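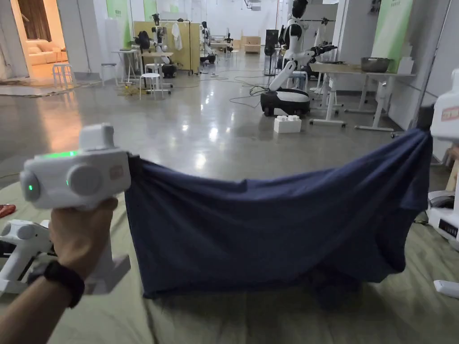
Notebook, December, shrinkage again

Started 9:40. Shota Nishimura wants a yes or no on the Nusstead dark cotton by the end of the month. I don't think he is going to get one from me.

The supplier sheet says the cloth is preshrunk and will not move more than a hair after the first wash. I have read that line on so many sheets by now that I skip over it. Preshrunk how, on what machine, at what heat? Nothing. The sheet from Evarska at least gives a temperature.

What I did

Cut squares 300 mm on a side from the Nusstead roll and from the Evarska roll, 8 of each. Marked the warp direction with a thread in the corner, as chalk comes off and last month I ended up guessing. Warm wash, medium spin, dried flat on the rack by the window. No tumble drying yet.

Measured each one three times along the warp with the steel rule. Mereana McKinnon measured them again after lunch without seeing my numbers. We disagreed on two squares by more than the shrinkage we are supposed to be detecting. That bothers me more than anything the cloth did.

One Nusstead square read 309 along the warp. I don't believe cotton grew nine millimeters in a warm wash. Either I cut it wrong or it was pulled on the rack. I did not write down the before size for each square, only that they were "300," so there is no way to tell. My fault. From now on every square gets its own before number.

About the pulling

Mereana thinks most of the difference between us is how hard each person smooths the cloth out before reading the rule. I smooth, she pats. The old Trenia method puts a flat weight on top and waits. It calls for 900 grams and gives no reason for that figure, and I can't find where it came from. I suspect it was whatever weight was in the drawer. Still, the same wrong weight every time beats two people's hands.

Chu sent over a note claiming the finish on dark cloth makes it shrink less than the undyed. Maybe. The note has one graph, no sample size, and the axis starts well above zero. Filed it.

To do

Recut, label, record before sizes.
Find a weight, any weight, and weigh it properly.
Wash some undyed pieces alongside so Chu's claim gets a fair look.
Ask Shota what amount of shrinkage would make him say no. He has never told us.

4:15, racks cleared. Kept the 309 square in the envelope at the back of this book.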